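Şengül Türkmen
Jan 1, 2021
New year, so I'm finally writing up the flower robot thing at work. Long thread, sorry. I do dried arrangements for Kumirell, at the Litport workshop. Thirteen years on the bench in August.

Şengül Türkmen
Short version of what we were told: two arms, one table, dried stems into vases, "the boring part handled." The arms run on software from an outfit called Relis. The pitch was that we'd get our wrists back.

Şengül Türkmen
My wrists would like that. I'm not against it. I just want somebody to say out loud which part is the boring part.

Şengül Türkmen

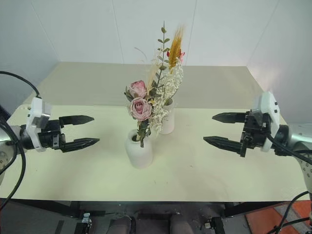
Two vases, two grippers, dried roses in the front one.

Şengül Türkmen
If you've never handled dried roses: the heads snap. You hold low on the stem, and you hold it like you'd hold a potato chip you plan to keep. Baby's breath is worse, it sheds if you breathe on it. New hires break a lot in their first weeks and we budget for it.

Şengül Türkmen
So what's the budget for the arms? I asked. The answer was that breakage "will be tracked." By who? By us. On a paper sheet. Which is now a new job that someone on the bench does between her own orders.

Şengül Türkmen
Same with prep. Stems have to be trimmed, sorted and laid out a certain way before the arms get them. I used to do that without thinking, while I was building the piece. Now it's a separate step with its own bin and its own label.

Şengül Türkmen
The holiday target was 200 small vases a shift. We've made that with people. It was a rotten month but we made it. The slide deck had the same 200 on it with fewer chairs at the bench, and that's the slide I keep thinking about.

Şengül Türkmen

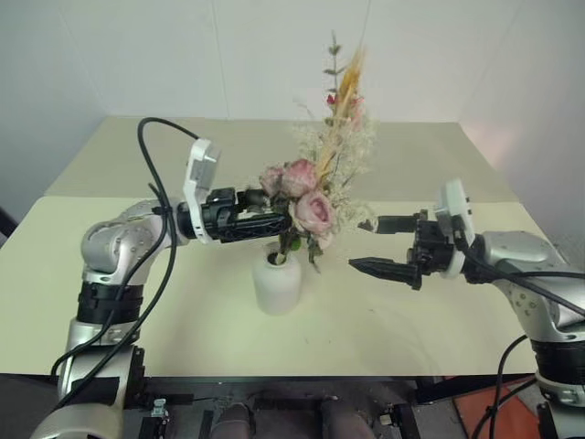 And when I say fewer chairs, I don't mean layoffs. They've been careful about that. I mean two women finished their seasonal contracts and the spots weren't posted again. That's how it goes in a place this size. There's no announcement to be mad at.

Şengül Türkmen
Someone will reply that the sister shop in Mondal loves theirs. Mondal packs candles in boxes. A candle is the same candle every time. Send me a box of dried grass where two stems match and I'll come around.

Şengül Türkmen
What I'd call fair, for what it's worth: count the prep time. Count the resets. Put the person who does the layout on the higher rate, it's skilled work and everyone knows it. We get 50 cents an hour extra for "automation support" right now. I asked for more and got a nice email.

Şengül Türkmen
Credit where due – the tech they send is decent, she asks us things and writes down the answers. She wanted to know how I decide where the tall grass goes. I told her I turn the vase and look at it. She wrote that down too, and I did wonder afterward what I'd just handed over for free.

Şengül Türkmen
I'm 49. I'm not scared of a machine and I'm not retiring either. I'd like to see the numbers from the trial before anyone decides it was a success, that's all. So far I've seen the deck and a pizza lunch.

Şengül Türkmen
Replies are open but if you say "adapt" I'm muting you. Back on shift tomorrow, will add to this if they ever post the breakage sheet.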